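Gillar Textile Handling Group
Thread: notice on the hand-held gripper fault, Plumusham site

1/ We are publishing this thread to inform partners, operators and suppliers of a fault found in June in the hand-held grippers used for fabric work at our Plumusham site. No one was seriously hurt. One operator received a minor pinch to the thumb and was back at work the same day.

2/ The fault concerns the jaw release. On a Sunday afternoon shift, a gripper stayed closed after the operator had let go of the trigger. The operator reached in with the free hand to pull the cloth out. The jaws then opened partway and closed again.

3/ The operator pressed the stop button on the bench and reported the event at once. Work at that bench ended for the day. By 4 p.m. all benches on the fabric line had been told to put their grippers down.

4/ The unit was tagged and sent to the Drullell workshop, where it was opened by the maintenance team under Malsha Howlader, head of equipment safety. Her findings are summarized in the next posts.

5/ The return spring was in good order. The trigger cable was not. Its outer sleeve had worn through near the handle, and lint had packed into the gap. The inner wire could stick in the closed position and then slip without warning.

6/ Lint is a known problem with ribbed and brushed cloth. Our service schedule called for cleaning the sleeve every 2000 grasps. The log for this unit shows that the last cleaning was missed when the gripper was moved from one bench to another. The count started again from zero at the new bench, and it should have carried over.

7/ We then checked every gripper on the line, 15 in all. Two more had worn sleeves. Neither had been reported as sticking. Both were taken out of use and have since been rebuilt.

8/ For readers who do not know this work: operators use the gripper to pick up, fold and move pieces of cloth, and the recordings are used to train the robot arms on our Ranasinghe line. Most grasps are small ones, close to the table, with other fabric lying nearby.
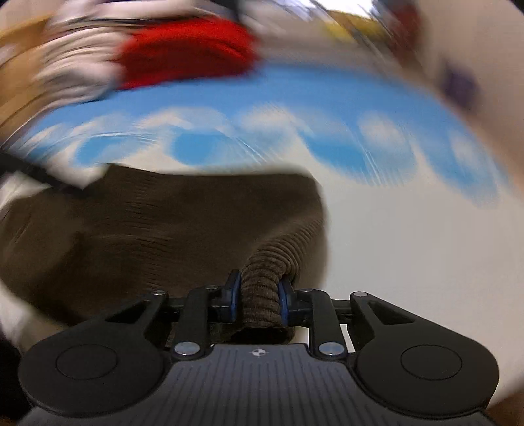

Fabric work at the bench: the blue finger pads closed on a fold of brown corduroy.

9/ A fold like this puts the cloth right between the pads. If the jaws do not open, the natural response is to take hold of the fabric with the other hand and pull. Our training did not address that response clearly enough. It does now.

10/ The following rules apply to all hand-held grippers, with immediate effect. If the jaws do not open when the trigger is released, set the tool down on the table with the cloth still in it. Keep both hands clear. Press stop and call the shift lead. Do not pull the fabric.

11/ Cloth caught in a stuck gripper is to be treated as scrap until the shift lead says otherwise. No operator will be asked to explain a lost piece of cloth or a lost recording.

12/ Sleeve cleaning is now tied to the serial number of the tool and not to the bench. The shift lead signs for it. A gripper without a current signature stays in the cabinet.

13/ Our review also looked at the robot arms, which use a different drive and have no trigger cable. They were stopped for 72 hours while this was confirmed. No similar wear was found, and they have returned to normal service.

14/ Some recordings made with the faulty unit show jaws opening late. We have withdrawn 60 of them from the training set. Partners who received copies have been contacted directly and asked to delete them.

15/ We have been asked whether the supplier of the cable is at fault. Our present view is that the part met its specification and that the missed cleaning was ours. The supplier has offered a sleeve with a tighter seal, and it is on trial at two benches — results will be posted on this account.

16/ Operators at other sites who have noticed a slow or uneven release on a similar tool are asked to stop using it and write to the equipment safety desk. Please include the serial number and the type of cloth being handled. Reports may be made without a name.

17/ We thank the operator for reporting promptly and for agreeing to the release of this account. The full report is available from the Plumusham site office on request.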